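The Wistari Table Lamp
Wed 16 August
By Urmila Bansal

I have wanted to write up the Wistari for months, and now that the second batch is on the shelves at our Ostbridge shop I finally have the excuse! It's a small table lamp with a linen shade and an ash base, made for us by Hudec, the same family workshop that turns our candlesticks. If you have a corner that goes gloomy by late afternoon, this is the lamp I would try in it first.

The base is a single piece of ash, turned and then oiled by hand, and the grain runs differently on every one (I have spent far too long picking favorites in the stockroom). It is heavier than it looks. There's a disc of steel let into the bottom and a felt pad over that, so it sits still on a polished table and won't tip when somebody catches the cord with a foot.

The shade is a plain drum in undyed linen, and the light that comes through it is lovely – warm, a little uneven where the weave thickens, bright enough to read by if you sit close. We tried a cotton shade in February and it looked flat next to the linen, so the cotton went back. You can also order the shade in rust or dark green. The green is moodier and throws most of its light up and down, so choose it for a hallway or a sideboard more than for a reading chair.

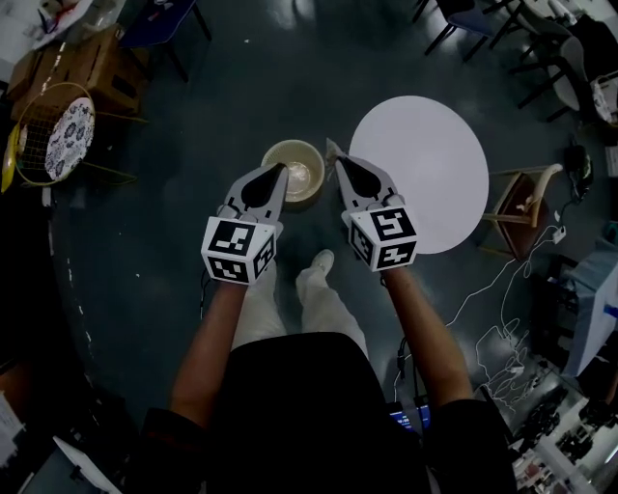

Height with the shade on is 523 mm, and the shade measures 269 mm across. Those numbers matter if you're putting it on a shelf, because you'll want some air above the top ring. The cord is 3 meters long and covered in brown cotton, with the switch set close to the base where your hand finds it in the dark. I asked Hudec for that switch position and they grumbled, and then they put it on all their other lamps too!

It takes one standard screw-in LED bulb, up to 9 watts, and we pack a warm white one in the box. A dimmable bulb works nicely, but the lamp has no dimmer of its own, so you would need a plug-in one. Please don't fit an old-style filament bulb, as the shade sits quite close to it.

Putting it together takes almost 4 minutes. Screw the shade ring down by hand, finger tight, and leave the pliers in the drawer. For dusting, use a soft dry brush on the linen and a barely damp cloth on the wood, with the lamp unplugged. The ash likes a thin coat of furniture oil once a year or so.

Aušra Rebane from our Flaturmont shop keeps a pair of them at either end of a long bench, and I have to admit it's the best I have seen them look. Two lamps at a low level change a room far more than one bright ceiling light does – the corners come back, and the walls pick up some color.

The natural shade is in stock at both shops. Rust and green are made to order, and we'll call you when yours comes in. If you'd like to see the grain before you choose, ask at the counter and we will bring a few bases out for you.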